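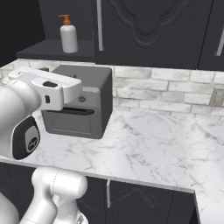 From: Divya Kulkarni
To: huma-teleop list
Subject: Re: [huma-teleop] toaster oven demos, how many is enough?

Subbarao Gowda wrote:

> We have 200 remote demos of the toaster oven task in the simulated
> kitchen, and the policy still dithers in front of the knobs like a
> guest afraid to touch anything. Shetty wants 1,000 by April. Before I
> sign away my evenings, does more help? Also, my operators all use the
> 3D mouse. Is that the problem?

Subbarao,

Keep your evenings for now. We went through this at Stundon with the same sort of kitchen, and got to 520 demos before anyone sat down and watched them. I recommend watching them. Bring snacks.

What we had was two operators with opposite religions. One came at the knob from the left and high, paused to think about life, then went in. The other swept in from the right as if late for a train. The policy averaged the pair and headed confidently for the oven door. And all that thinking about life was in the data too, so it learned to pause beautifully.

So, in order of how much it hurt:

- We cut every idle stretch longer than 2 seconds. Your dithering is mostly this, I'd bet lunch on it.
- We wrote down one approach per start pose and made people stick to it. There was grumbling, some of it mine.
- We threw out the demos where the operator fished for the knob, missed, and fished again. Keep a clean recovery if you get one, but a groping session teaches groping.

The 3D mouse is fine for getting across the counter. For the last bit of the reach I'd switch to the slow gain setting, which in the Lokitico driver is buried two menus down under a name I refuse to type.
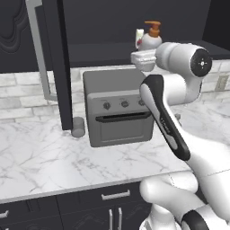 Can we mix in demos recorded by moving a real arm by hand?

You can, as long as you resample them to the same rate as the remote ones and label the source. Hand-guided motions come out faster and smoother, and without the label the policy will flip between the two styles halfway through a reach.

I can send you the trimming script. It has no comments, and the variable names were chosen in anger, but it runs.

Divya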